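Westmont Bin Cell Cable and Gripper Service Kit
Part no. 2222

Suits: single-arm bin picking cells with an external cable dress
Supplied by: Clasari
Ships in: one carton

Most service kits for robot cells are a box of things you already own with a new label on the lid. We sell this one, and we still think you should read the whole page before ordering, as a fair share of the shops that ask for it need an hour with a flashlight and a hex key set instead.

What the kit is for

A bin picking arm has a harder life than its datasheet lets on. It dips into a metal box all day, turns its wrist at odd angles to reach the corners, and drags its hoses and cables along for the ride. The arm itself will usually outlast everything strapped to it. What wears is the outside stuff: the ties, the hose jackets, the fittings near the gripper, and the cable that was added later and never got its own clip.

Kit 2222 covers those parts. It does not cover anything inside the arm, and we don't recommend opening a joint cover to find out whether you have a problem in there. Call the arm's maker for that.

In the carton

Cable ties in 2 widths
Spiral wrap, black, 83 inches
Push-in air fittings, assorted
Replacement bracket screws with washers
Kan hose cutter
Wipes for cleaning gripper fingers
Printed check sheet

The cutter is the one item we would buy on its own. A hose cut with side cutters comes out oval, and an oval end will leak at a push-in fitting however hard you shove it. The wipes are just wipes. Any lint-free cloth will do, and if you have a drawer full, ask for the kit without them and we'll take them off the price.

Before you start

Lock out power and dump the air. Read the gauge, and don't go by the sound. Park the arm where you can reach the wrist without leaning into the bin, and hold the gripper so it can't drop when the pressure goes. If your site has its own lockout steps, they come ahead of anything printed here.

Take pictures of the cable run from both sides before cutting a single tie. Shops skip this and then spend the afternoon guessing which way the loop went around the wrist.

Checking the cable run

1. Start at the wrist bracket and work back up the arm. Try the bracket screws by hand first. If one turns, clean it and refit it with a new washer.

2. Look at the point where the bundle tucks under the wrist. On a layout where the hoses cross the arm, pass under the joint cover and come back up to a bracket, the inside of that curve is where jackets rub. Run a gloved thumb along it and feel for flat spots.

3. Find any cable that leaves the bundle and hangs by itself. A loose droop over a bin wall is a snag waiting for the right pose. Tie it in if there's enough length to let the wrist turn fully. If there isn't, leave it alone and get a longer cable, as tying a short one tight will only move the break to the plug.
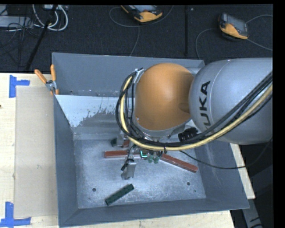 4. Trim tie tails flush. A tail left standing will scratch a hose or a hand.

5. Open the gripper by hand if the design allows it, wipe the fingers, and check the small air fittings for hairline cracks. Clear plastic shows them better than black.

6. Look over the bin too. Scuffs on the floor are normal. Flaking on a sloped panel deserves a scrape and a vacuum, as loose flakes end up on parts and then on the fingers. If the bin is held or fenced with spring clamps, check that none of them stands in the path of the wrist.

7. Restore air, then power, and run the arm at low speed through its deepest and widest poses while you watch the bundle. Stop if anything goes tight.

Claims we won't make

You may have seen ads for the Zolton wrap system that promise an end to cable wear. We tried it on our own bench cell. It looks neat and it does slow down rubbing, but it also hides the hoses completely, and we would sooner see a worn jacket than have one covered up. Spiral wrap is cheap and ugly – you can look between the turns, and that's worth more to us.

We also won't give you a service life for the kit. A cell lifting small bars out of a shallow box and a cell digging for castings don't wear at the same pace, and anyone quoting a single number for both is guessing. Our own bench cell gets checked every 60 running hours. That's our habit, and yours may need to be shorter.

Does it fit my arm?

The ties and wrap fit anything. The bracket screws might not. Measure yours before ordering and put the thread size in the notes box at checkout. If the box is left blank we send the common size, and we don't take opened screw packs back. Fittings come in metric hose sizes only.

Returns

Unopened kits can come back. Cut wrap and used fittings can't. If the cutter arrives with a nicked blade, send a picture and we'll replace it. Refill packs without the cutter will be in stock from December.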